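Heltach README

Last touched in March, mostly to fix the folder names

Hi, and thanks for looking at this. Heltach is my collection of cloth-on-a-table pictures and the notes that go with them. It started as a handful of shots I wanted for a folding guide, and then I got hooked on how differently the same piece of cloth can land every time you drop it. I'm Oldřich Hudec, I do the sorting and the labels, and any typos in the notes are mine too.

What's in it

There are 2483 pictures in the full set. Of those, 203 have longer notes written by hand, and 400 are held back so you can test whatever you're building on cloth states it hasn't met yet. The rest have short labels only. If you just want a quick look, grab the Skála folder first. It's the small one, it downloads fast, and it has a bit of everything.

The folders

Skála: the sampler. Mixed cloths, mixed tables.
Drollodell: plain colored cloths on covered tabletops. This is my favorite and the one I'd use for anything to do with creases.
Trinunent: stacks, rolls and half-finished folds. Messier labels, sorry, I'm still working through them.

How I label a cloth

Every picture gets one main state. I ended up with 6 of them: flat, folded, rolled, rumpled, bunched and hanging. I had a much longer list at first (I was very proud of "slumped") but I couldn't stick to it from one evening to the next, so it went.

Flat means flat enough that I'd put a plate on it. Folded means there's at least one fold somebody clearly meant to make. Rolled is easy. Hanging is for anything where a good part of the cloth is over the side of a table or a rail. The two that cause all the arguing are rumpled and bunched, so I'll spend a little longer on those.

Rumpled is a cloth that's still spread out but full of soft folds, where you could get it flat with a couple of swipes of your hand. Bunched is when it's gathered up into a lump and you'd have to find a corner and shake it out first. The periwinkle cloth in the next picture is a good solid rumpled: lots of creases and darker patches, a top edge that goes along in uneven steps, and then one side that drops nearly straight. I get a lot of use out of that straight side when I write the longer notes — it gives you something to line the rest up against. 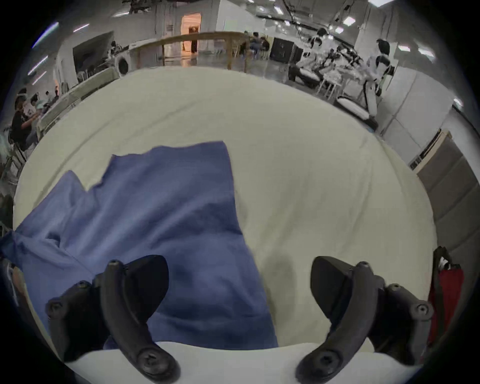 Table coverings

These get their own label, and please don't skip it! A big off-white top with light wrinkles in it can look a lot like a second cloth, especially when the thing you care about is lying right on it. I write "covered" when the surface looks like it has fabric or paper over it, and I leave the material blank if I can't tell which. "Bare" is for everything I'm sure about. There's also "unsure", and I use it more than I'd like.

Background stuff in a room (doorways, furniture, screens on the wall, people going by) isn't labeled at all. I tried it for a while and it ate up all my time, and I'm really only in this for the cloth.

Colors

I use ordinary color words. Blue, red, white, gray and so on, with a second word in the notes column if the first one feels too blunt, like periwinkle or brick. Go by the first word if you're filtering. The same cloth can read quite differently under warm and cool light, and I label what I see in the picture — I don't go back and check against the cloth in the drawer.

Known problems

Some of the Trinunent labels still say "crumpled", which is an old word for rumpled. Treat them as the same thing.

Cloths that run out of the picture are labeled by the part you can see. If you need whole outlines, filter on the "complete" column and set it to yes.

White cloths on white tables are hard, and my outlines there are a bit wobbly.

Fixes

If you spot a wrong label, send me the folder, the picture number and what you think it should be. One line is plenty. I go through them in batches, usually late in the evening with a cup of tea, and the fixes go out with the next version. Arguments about rumpled versus bunched are welcome, but please read the section on labeling first!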